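Dukness -- season notes and data

What this is

All the results from Dukness, the pencil-and-dice hockey league me and Teodor Granström ran in junior high, typed up from the original notebooks. Plus the rules, plus whatever I could read of the player bios. Plain CSV files, one per season, and a notes file.

No real players in here. All made up by kids with too much free time in math class.

Files

games.csv -- one row per game. Season, home, away, score, overtime yes/no.
players.csv -- name, team, position, ratings, who invented him.
trades.csv -- every trade we wrote down. There were more.
notes.txt -- margin scribbles, insults, one poem.

How a game worked

Each team had lines of players rated 2 to 11, the number you needed to hit on two dice. Lower was better. A 2 was a superstar because any roll would do. Attacker rolls, then goalie rolls, goal if the goalie misses. Four periods, don't ask why four. Teodor insisted.

Fights were settled with a single die each, high roll wins, loser sits out the next period. Goalies could fight. Goalies fought constantly.

Where the numbers come from

Seasons 1 and 2 are from my notebooks. Teodor kept the rest and mailed me his copies in May. Typed by hand, up to 200 games total, fewer once you drop the ones where the page is torn or the ink ran.
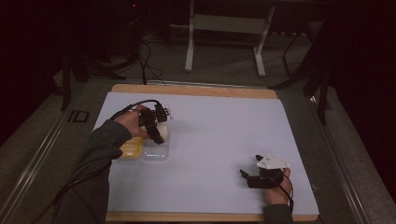
Known problems

The Astby Anvils have two captains in season 3. Both in the notebook, both kept.

Scores in season 2 don't always match the standings. I left the scores alone and did not recompute the standings. If you want a champion use the standings, thats what we used.

Auður Bech joined halfway through and wrote her players in pen on loose sheets. Some sheets are missing so Bririsden has a goalie with no name. He is listed as GOALIE. Good goalie too.

Colton Turcotte's trades are marked disputed. He says he never agreed to the big one with Bririsden. His initials are on it -- he says forged.

Spelling of player names is as written. "Slapshoot McGraw" is not my typo, leave it.

Using it

Do what you like. Drop me a line if you make somthing, esp. if you run a new season. Teodor wants his team kept out of any wrestling or football version, he was firm on that.

To do

Season 4 playoffs, still in the box
Scan the covers
Ask Auður re: missing sheets
Fix the date column in games.csv, half of it says "recess"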